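From: Bernadette Kowalczyk
To: Witthorpe Home Automation list
Subject: Re: [witthorpe] Anyone bought the Ballon folding kit?
Date: October 15, 2025

Rosalba Fiore wrote:

> Has anyone on here got the Ballon kit from Pluvovgate? The sales page
> says it folds "everyday garments" and I would like to know whose
> everyday they had in mind. We run a small wash-and-fold service and
> I am tempted, but 139 pounds a month is a lot to pay for something
> that might turn out to be good at flannels. Is the arm any use with
> stretchy things? And does the camera at the wrist help, or is it just
> there so you can watch it fail from close up?
>
> Rosalba

Hello Rosalba,

I've had one on trial for five weeks, so I can answer most of that, including the last bit (yes to both).

What you get for your monthly 139 is the arm, the two-finger gripper, the wrist camera and a login to the Pluvovgate page where you choose what it is meant to be folding. There is also a printed guide, written by someone who has met a T-shirt but not lived with one. You supply the worktop and the laundry. Delivery was prompt and the box was far too big for the hall.

The menu has eight garment types. Socks are not among them, which I thought showed some self-knowledge. Anything you don't find on the list goes in as "other, soft", and I would keep that for tea towels.

My notes so far, under the headings from the trial form, because I have to fill the thing in anyway:

1. Picking up

Better than I expected. It goes for an edge or a corner, closes, and lifts. Plain cotton with a bit of brush to it suits it very well. Slippery linings do not, and it has a habit of shutting its fingers on nothing and carrying the nothing carefully across the room. When it does get hold, it tends to take several layers at once. That is fine if you wanted them all, and less fine if the next step was to open the garment out. The wrist view is where you find out which you've got. The pink one bunched up between the fingers, with a loose corner left sticking out to the side, is typical of what I look at all day:
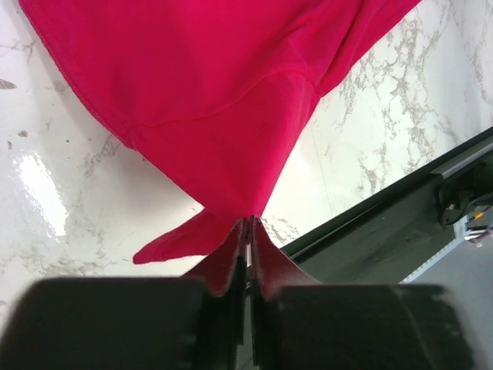
2. Laying flat

The weak part. The arm lowers the cloth and drags it, and if the pinch was a clean one you get something close to flat. If it had a fistful, you get a fistful with a skirt round it. There's a "shake" setting, which I turned on once and then moved my mug. A shiny worktop seems to bother it too. I get more missed grabs when the light bounces off the surface, and pulling the blind down helps. The guide says nothing about this. Pluvovgate's support desk said they would "note it".

3. Folding

Give it a flat T-shirt and it folds a decent T-shirt, slowly. Sleeves go in, bottom comes up, done. I can do several in the same time while complaining about it, but I do get bored and it doesn't. Hoods defeat it. Stretchy things, since you ask, are half and half: leggings come out folded but a different length each time, as though it were guessing at the customer.

4. Upkeep

The finger pads are sold as good for 500 picks. Mine are past that and still gripping, though I clean the fluff off every evening with an old toothbrush. Check that the cables aren't rubbing when the arm is right down low. The clips supplied are mean little things and I've replaced two of them.

5. Would I pay for it

For a house, no. For you, possibly, if a good share of what comes through the door is plain tops and towels. I wouldn't put customers' blouses anywhere near it. Ask for the trial before you sign, and ask them in writing whether replacement pads are included, as the page and the contract give different answers. The man on the phone gave me a third.

The other one I looked at was the Ansari, which is cheaper to rent but comes without a wrist camera, so you have to stand over it – and if I am going to stand over it I may as well fold.

You're welcome to come and try mine with a bag of your own stuff. Bring a few awkward pieces. I have it until the end of October, after which they either collect it or start charging me, and I've yet to get a straight answer on which.

Bernadette

--
Witthorpe Home Automation list
To leave the list, send a message with "unsubscribe" as the subject. Please trim your quotes.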